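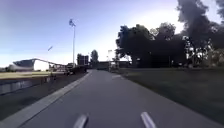 Asphalt path with concrete edging on the left side.

Mokivetti Path and Driveway Sealer, 20 L

Water-based sealer for asphalt paths, driveways and small parking areas. Dries to an even dark grey, low-sheen finish. Supplied ready to use, no thinning needed.

Mokivetti is a coating for asphalt that is sound but starting to lose its colour. It fills fine surface texture, slows down fading and makes sweeping easier. It is not a repair product. Cracks wider than a pencil line should be filled with Brerkinix Crack Filler and left to cure before sealing. Potholes and soft edges need to be cut out and patched first.

Coverage
One 20 L pail covers up to 100 square metres in a single coat on smooth asphalt. Older or open-textured surfaces will take more. Two coats are recommended for driveways and any path that gets regular cart or bicycle traffic. For a garden path, one coat is usually enough.

Surface preparation
Asphalt must be at least one full summer old. Sweep off grit and leaves, pull any weeds along the edging and wash the surface with a hose and stiff broom. Oil spots should be scrubbed with degreaser and rinsed twice. Let the surface dry before you start.

Concrete curbs and edging will stain if sealer gets on them. Run masking tape along the joint, or use the Plareo edging shield (sold separately) and wipe it clean every few metres. Splashes on concrete come off with water while wet. Once dry they have to be ground or scraped off.

Application
Stir well with a paddle. Do not shake the pail. Cut in along the edges with a brush, then spread the rest with a squeegee or a long-handled roller, working backwards from the far end. Keep the coat thin. Thick coats stay tacky and can peel. Leave the first coat overnight before putting on the second, and apply the second at right angles to the first where there is room.

Apply between 13 and 30 degrees Celsius, with no rain in the forecast for a full day. Avoid direct midday sun in hot weather. The sealer can be touch-dry within the hour in these conditions, but it is still soft underneath.

Foot traffic: next day
Cars and trailers: after three days
Snow shovels and de-icing salt: after one month

Specifications
Size: 20 L pail
Colour: dark grey
Finish: low sheen
Base: water
Clean-up: water and dish soap
Shelf life: two years unopened
Storage: keep from freezing. Product that has frozen can't be used, even after thawing.

Delivery and pickup
Pails are heavy and ship by ground freight only. Orders of five or more pails go on a pallet, and we need a phone number so the driver can book a time with you. Pickup is from the side door at the warehouse. Bring your order number. We don't ship sealer from November to the end of March, but it can be picked up if you have heated storage.

Returns
Unopened pails can be returned within 30 days with a receipt. Freight is not refunded. Tinted orders are final.

Goes with
Brerkinix Crack Filler, 5 L
Plareo edging shield
Eglītis squeegee, straight blade
Eglītis replacement blades, pack of 5

Customer questions

Can I use it on paving stones or concrete?
No. It is made for asphalt and will wear off other surfaces in patches.

We had an oil-based sealer put down a few years ago. Can this go over it?
Yes, if the old coat is worn and dull. If it still looks glossy, wait another season. Try a small area first – if it beads up, the old sealer is still too fresh.

Is the finish slippery?
It is a little smoother than bare asphalt. On a slope, mix in clean silica sand and stir often as you work.

For quantities on larger jobs, ask for Lilla Kovács at the trade desk. Ryan Naylor looks after freight quotes and pallet orders.

Page updated August 10, 2021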